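Gilang Kwok looks after the hand-held grippers at Plonar's workshop in Plerville. When I came by in September he had one of them open on the bench and was going over the jaw screws with a small driver.

"You snug them, you don't crank them," he said. "Too tight and the fingers drag. Then whoever is holding it squeezes harder and the wrist gets tired."

He checks each pair every 6 hours of use. The fingertip pads get wiped with a damp cloth and swapped after 823 grasps, a number he took from his own log. Hair ties and thin cords are the hardest on them, he said, and they are most of what the Maillard jobs involve.

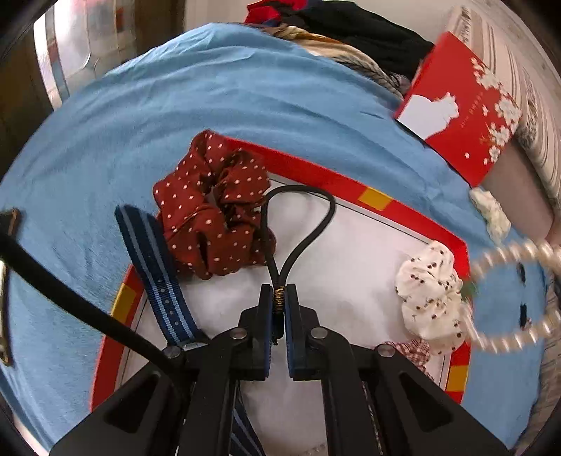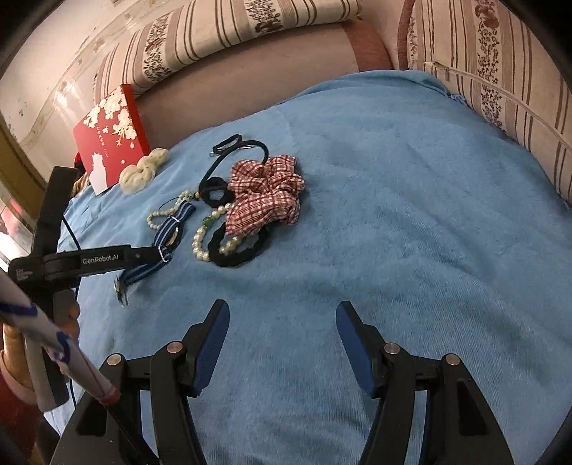 "Elastic pulls at the pad edge," Kwok said. "I look there first. If I can get a fingernail under it, it comes off."

A new pad takes 15 minutes, most of it scraping off old glue. He then closes the jaws on a strip of paper and tugs it in 3 places – left, middle, right. If it slides in one of them, the pad goes back on again.

Cables are his other complaint. He used to tape them down but now leaves slack near the handle and logs any nick in Provar, the tracker the shop uses for repairs.

"People write 'gripper acting weird' in there," he said. "I need to know which finger."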